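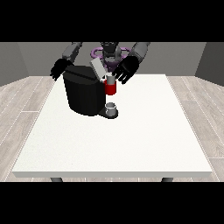

So I finally got my letter from the hospital at Priltstead, the one about the scopes. If you missed it, they wrote to 136 of us in June to say a cleaning machine in the day surgery unit hadn't been getting hot enough, and would we please come in for a blood test. I read it standing in the kitchen and then read it again sitting down. All I wanted was a coffee (fasting bloods, though, so no luck there!).

The clinic itself was fine. They've set it up in the old Fairclough wing, which still smells like floor polish, and I waited 16 minutes, a personal best for that building. The nurse was lovely and got the vein first go. She said the risk was very low and that I'd hear back within 5 business days – it's been four and I'm checking my phone like a teenager.

What bugs me is the wording. "A variance in the reprocessing cycle" – come on! Just tell people the machine wasn't working properly. My neighbour over in Flandska got the same letter and thought it was about her parking.

Anyway, if you had a scope there this year and haven't had a letter, ring them. They're happy to look you up, and the test doesn't cost anything. Bring a jumper, because that wing is freezing, and eat something decent once they've finished with you. I had two vanilla slices.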